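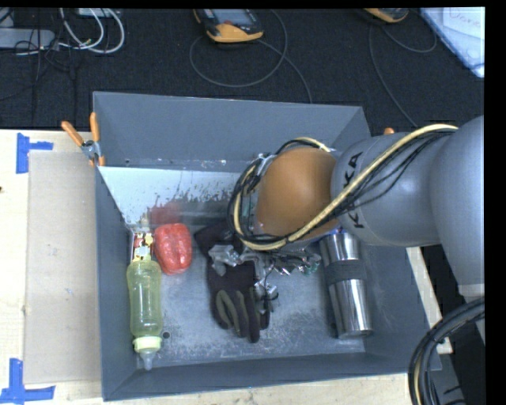

Senton word notes -- readme

Short essays and scraps about words and how news writers use them, plus the word lists behind them. Started as a folder on my desktop, grew. Last tidy-up February 5, 2019.

What's in it

186 notes, plain text, one word per note. File name is the word. Most run a page or less, a few are two lines and a question mark.
381 clippings, the sentences that set the notes off. Each clipping has the word, the sentence, the kind of source (paper, radio, leaflet, sign) and the month I copied it down.
pairs.txt -- words that look like opposites and aren't. Ruthless / ruth, disgruntled / gruntled, that sort of thing. Still my favorite file.

The notes are in 4 folders:

calm -- truce, standoff, lull, ceasefire, "restored"
crowd -- mob, gathering, turnout, protesters vs. demonstrators
blame -- "mistakes were made", alleged, so-called
misc -- everything else, sorry

How a note goes

Top line is the word. Then the clipping number. Then whatever I thought. No fixed length, no grades, no right answer. If I changed my mind later I added to the bottom and left the top alone, so some notes argue with themselves. The one on "lull" does it 3 times.

Old names

Feyisa was the first batch, Orinach the second. You'll see F or O in front of clipping numbers. Anything with no letter came after. The Masari list got merged into misc and I lost the numbering, so those clippings are matched by hand and a few are probaly wrong.

Known problems

Curly quotes broken in the older files. Replace them if it bugs you.
"Clash" and "clashes" are seperate notes. Should be one.
Word origins come from memory plus a cheap dictionary -- don't cite them.
English only. Where a clipping was translated I didn't always mark it, and that matters a lot for words like "martyr". Working on it.

Using it

Read it, copy it, use it in a class. Say where you got it. The clippings belong to whoever wrote them, so keep those short if you reprint.

Corrections welcome, especially on the blame folder. Put the clipping number in the subject line.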